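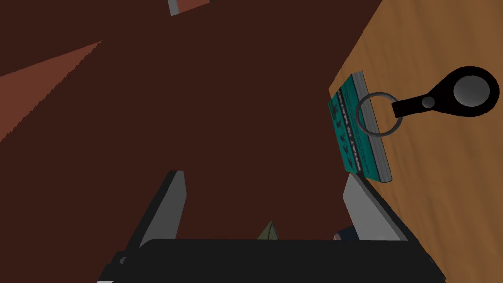
A reader wrote to ask whether courses passed at one college can still count after a move to another, and whether the first decision on them is final. In most cases the courses can count, and the decision can be reviewed. The steps below apply to students transferring from Erkcombe or Drudley to Kedirdale College.

Step one: Request the official transcript

Ask the registrar of your former college to send the transcript directly to Kedirdale. Copies opened or forwarded by the student are accepted for advising only. Any unpaid balance at the former college should be settled first, as it may delay release.

Step two: Collect the course outlines

The evaluator compares content, level and credit hours. Obtain the outline for the year in which you took each course. A catalog entry alone is seldom sufficient for laboratory or writing courses.
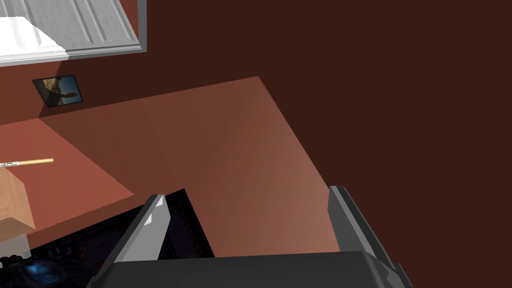 Outlines that exist only on paper must be submitted as clear digital copies. Each course should be saved as a single file, with the course code in the file name. Students who use a phone should check the light before they begin. On a tabletop like the reddish-brown one shown, a soft shadow runs across the surface, and a page placed half in it will be uneven and hard to read. Use the brighter side and keep all four corners of the page in view.

Step three: Submit the evaluation form

List every course, including those you expect to be refused. Forms for spring entry are due in November. A three-credit course at Kedirdale is charged at $1,290, so an omitted course may be costly to repeat.

Step four: Read the result and respond

Each course will be marked as equivalent, elective or not accepted. Elective credit counts toward the degree total but may not meet a major requirement. To request a review, send the outline and a short statement to the Transfer Desk in Ó Néill Hall. Only two reviews are allowed per course, and the second must include new material.
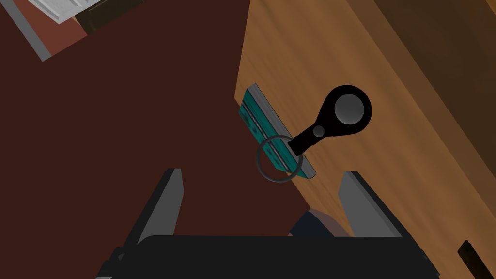 Wood surface with a teal-green-topped object.

Do not register for a course while its review is pending unless your adviser agrees in writing.

Page revised 22/08/2022

Comments

My statistics course came back as elective. I sent the full outline with the weekly topics and it was changed to equivalent.

Does the form cover summer courses taken at Drudley? I can't find a box for them.

Reply: Yes, enter them under the term in which they ended.

Wish I had read step three earlier. I left a course off the list and paid to take it again.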